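Home | Blog | Workshop | Toys | About | Contact

30/11/2020

Sorting out the blocks

I spent most of the weekend on the plastic blocks. They came to me in a box from Heather Mowat in Ondunport, who was clearing a closet and asked if I wanted them for the Sollach playroom. I said yes before I knew how many there were. The final count was 623, and it took two evenings to get through them.

Most are plain cubes, and those went straight into the big bin. The cylinders and the stars took longer. They came from at least two different sets, and the greens in one set don't match the greens in the other. I put the odd ones in a separate bag. I also threw out 22 that were cracked.

For the sorting I wanted a flat surface at a decent height. The floor is hard on my knees and the kitchen table was covered with mail. I used the maple board I bought back in May, set on top of the blue perforated table. It's a good board. The planks aren't all the same color, and I like it better that way. 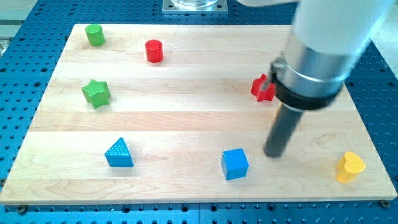

Stars and cylinders in red and green, on the maple board.

The shapes are easy to tell apart by hand, which matters for the younger kids. The green star has six points and a bumpy finish, and it is thick enough for a small hand to pick up. The cylinders stand well on end. A few people have asked me about stacking, and my answer is that the stars are fine on the bottom but I wouldn't build very high with them.

Washing was simple. I used warm water and dish soap in the sink, then laid everything out on towels overnight. Don't put them in the dishwasher. I tried that with four blocks from an older set and two of them warped.

They are now in clear bins with lids, one for each shape, with a label on the front. The bins came from Brirkmont and fit the low shelf with a little room to spare - I measured twice this time. The bag of odd ones is still on my desk. If anyone has a use for green cylinders that don't match anything, let me know and I'll bring them along next week.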